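Skendmont Institute of Technology
Robot Learning Laboratory – Course Handout
Unit 4: Teaching a Task by Demonstration
Instructor: Kalliopi Petkov

Students should read this handout before the first laboratory session. It covers the two methods of demonstration used in the course and the rules for recording them.

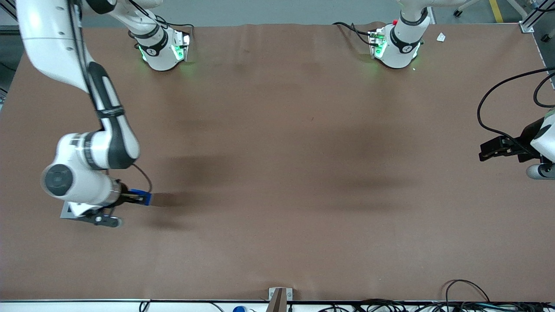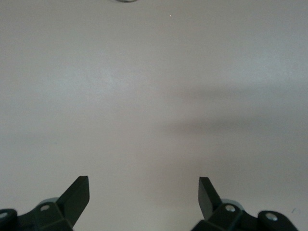

Two-arm worktable (first picture) and the view from a wrist camera (second picture).

Handout 4, page 27

4.1 Two methods

In hand guiding, the operator holds the arm and moves it through the task while the joint positions are recorded. The method is quick to learn, but the operator's hands often enter the camera views, and guiding two arms at once is difficult for one person.

In remote control, the operator moves a pair of leader arms and the working arms follow. The operator should judge each grasp from the wrist view as well as from the fixed view. A fixed camera shows where both arms are over the table; a wrist camera shows the fingertips and the surface between them, and little else. Shadows from the arms may fall across either view and should be expected in the recordings.

4.2 Recording a demonstration

Each demonstration begins with the grippers open and clear of the table. The operator starts the recording, performs the task at an even pace, and returns the arms to the start position before stopping. Long pauses are to be avoided – the learned policy will tend to copy them.

Failed grasps are kept if the operator recovers within the same recording. All others are marked as failed in the Rilline log and are not used for training.

4.3 Required work

Each team submits 200 demonstrations of the assigned task. Of these, 135 must be made by remote control. The remainder may be made by either method. The start position of the object is to be varied between recordings, following the placement sheet.

Submissions are due on 31st March. Questions on the log format should be sent to Ludger Fuchs.

Reading for the next unit: course reader, chapter 5, "Choosing Camera Positions."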